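Umville Household Forum > Laundry and storage
Thread: Basket on a stool or on the floor?

kgeraghty
Moving the folding out of the kitchen and into the carpeted room. My back won't take bending to the floor any more. Do you fold each thing as it comes, or put it all in the basket first?

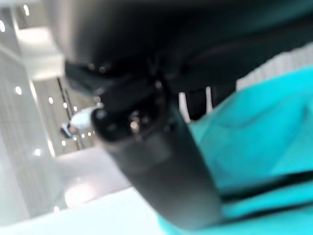 The teal one, close up

Mine creases if I leave it in a heap.

cullinane48
Fold as it comes. A heap is just a second job.

anezka_m
Disagree. I sort by colour first, darks in one go and the rest after. With 2 loads a week it's quicker. What's the basket standing on?

kgeraghty
A small wooden stool, beside the white pillar. 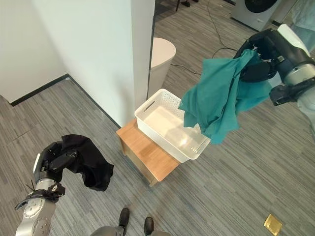
White basket on the stool, teal and black cloths outside it

cullinane48
Stool's too small. It sits at an angle and one day you'll knock it off. Get a proper table.

kgeraghty
No room for a table. The gap is 74 cm and the door opens into it.

treasa_t
Stool is fine for light stuff. I'd keep towels off it. Is there a handle slot at both ends? Mine only has the one and it's a nuisance on the stairs.

kgeraghty
Will check tonight. Black things are going in a separate pile for now, Anežka.

anezka_m
Good. Teal on its own the first few washes too.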